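2021年11月 开放日记录(给自己看,也给没来的几位看)

先说结论:累,嗓子哑了,但比我预想的好玩太多!早上出门的时候我还在想,大概又是一群人进来转一圈、拿杯咖啡就走的那种活动,结果到下午收摊的时候还有人赖在台子边上不肯走,我嘴里含着润喉糖还在讲夹爪。

登记表上最后是158个人,Akolgo那边来了一车,Illwood的职业学校来了两个班,剩下的是附近的居民和Kultholm园区里别的公司的人。楼下前台一开始只准备了100来张胸贴,后来改成拿便签纸写名字,胶不太行,走到我们这层的时候一半人胸前是光的。下次直接印300张,别省这个钱。

早上的准备

我和Mikkel(Mikkel Arnardóttir,Sistura派过来跟这次展示的)提前到的,先开控制电脑,再开两条臂,左右各做一遍回零。右臂回零的时候有点犹豫,停了一下才走完,日志里没有报错,我先记在这里,谁有空翻一下关节三的记录。上次换过线束之后我总觉得它有点不对劲,也可能是我疑心病。

台子的顺序我们前一天晚上吵了半天。Mikkel想先放叠布的演示,说好看,观众喜欢;我坚持先做分拣,理由是叠布一旦失败一次要重来很久,一屋子人干站着,太难受了。最后听我的(嘿嘿),分拣放第一场,叠布挪到午饭后。写这段的时候我还是觉得自己对,虽然Mikkel肯定不承认。

分拣用的是牙刷,带透明包装的那种。选它是有点故意为难自己:包装反光,深度相机看着一塌糊涂,而且一堆倒下去就互相压着,谁在上谁在下人眼都要想一想。之前用木块练的时候成功率漂亮得不像话,可是谁会专门跑一趟来看机器搬木块呢。

任务本身很简单,从乱堆里一支一支拿起来,往后排的四个箱子里放。讲解的时候我发现“往后排放”这句话大家都听得懂,一说“多目标放置策略”,第一排的眼神就飘了。以后讲稿里这个词删掉,我认真的。

第一场

第一场来的主要是职校的学生,大概十六七岁,站得特别近,我不得不喊了好几次请退到胶带后面。他们的问题比大人直接多了。有个女生问:它知道自己拿的是牙刷吗?我愣了一下,然后讲了一通分割和抓取点,讲完她说,那就是不知道。行吧,我回来想了一路,这么总结也没毛病。

还有个男生问为什么要两条臂,一条不够吗。这个我答得比较顺:右边的够左前方的东西姿势会很别扭,两边分着来就舒服得多,而且以后要做一只手拨开、另一只手拿的动作,单臂根本没法弄。Mikkel在旁边补了一句,说人洗碗也是两只手。比我讲五分钟管用。

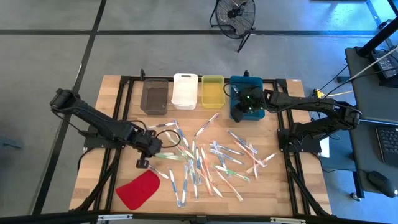 观众问得最多的几件事

记下来,下次做成一张纸发给讲解的人,省得每个人现编。

一、贵不贵。所有人都问,真的是所有人。我们统一的说法是“看配置”,但大家明显不满意。我建议下次准备一个大致的区间,找Sistura那边确认能不能对外讲。

二、会不会夹到手。我把急停按钮给他们看了,还让一位老先生自己按了一下,臂当场停住,全场鼓掌,他高兴得不得了,后来又回来按了一次。这个环节一定要保留!不过按完要重新使能,中间有一小段空档,讲解的人得准备点话来填。

三、它怎么学会的。我讲的是:人先带着做,录下来,再拿去训练。为这次牙刷的任务我们一共录了1167条示教,筛掉手抖的、半路放弃的、我打喷嚏的,留下将近1000条。说到打喷嚏那里有人笑了,可以留着。

四、晚上没人的时候它自己会不会动。问这个的是个小男孩,表情非常严肃。我说不会,我们走的时候会断电。他又问,那谁检查断没断?我说我检查。所以各位,以后下班请务必断电,我已经答应人家了。

五、能不能叠袜子。答:不能。再问:那以后呢?答:以后再说。

出过的问题

不能光写好的。第一场中间右边有一次连着空抓三回,夹爪合上、抬起来、里面什么都没有,再下去,还是没有。我当时嘴上说“它在重新判断位置”,心里已经在冒汗了。第四回拿起来了,大家反而比前面顺利的时候还兴奋,有人喊了声加油。事后看回放,应该是包装的反光把抓取点带偏了,窗帘没拉严,上午那个方向的太阳正好斜着进来。下午把窗帘用夹子夹死之后就没再连着空过。

另外一次是两支牙刷的包装粘在一起,一夹夹起来一双,放箱子的时候一支进去了,一支挂在箱沿上晃。我伸手想去拨,被Mikkel一把拽住袖子。他对,我错,臂在运行的时候手不进工作区,这条规矩是我自己写的。脸红,记在这里以示惩戒。

还有讲解用的麦克风,电池撑到第二场就没了,备用电池在我自己的抽屉里,抽屉钥匙在家。嗓子就是这么哑的。

叠布那场

午饭后那场叠布我就不细写了,Mikkel自己会写一份。一句话:做了五次,成了四次,没成的那次叠出来一个谁也认不出来的形状,Akolgo的人非要跟它合影。好吧,我承认观众确实喜欢这个,下次两个都放上午也不是不能商量。

和Akolgo聊的

收摊前跟Akolgo的两位工程师聊了挺久。他们做日用品的包装线,最感兴趣的就是透明包装这一块,说他们现场也被反光折腾得够呛,试过加偏振片,有用,但是暗了之后别的又出问题。他们愿意寄一箱不同包装材料的样品过来给我们试,我当然说好。地址我已经给了,收到箱子的人请别拆开分掉,上次那箱洗手液的事我还记得。

待办

查右臂关节三的日志(我来,如果有人比我先有空就更好了)。
回放里空抓的三段剪出来,加进训练用的失败样本。
窗帘换成遮光的,或者至少多买几个夹子。
偏振片借一套试试,先别买。
讲解麦克风的备用电池放到公共柜子里,不上锁。
前台的胸贴,印300张,找胶好一点的。
给Illwood的老师回邮件,他想让学生来实习两周,我个人举双手赞成,那个问“它知不知道”的女生如果来,请分到我这组。

走之前两条臂收回停放位,电源断开,我自己看过一遍,Mikkel又看了一遍。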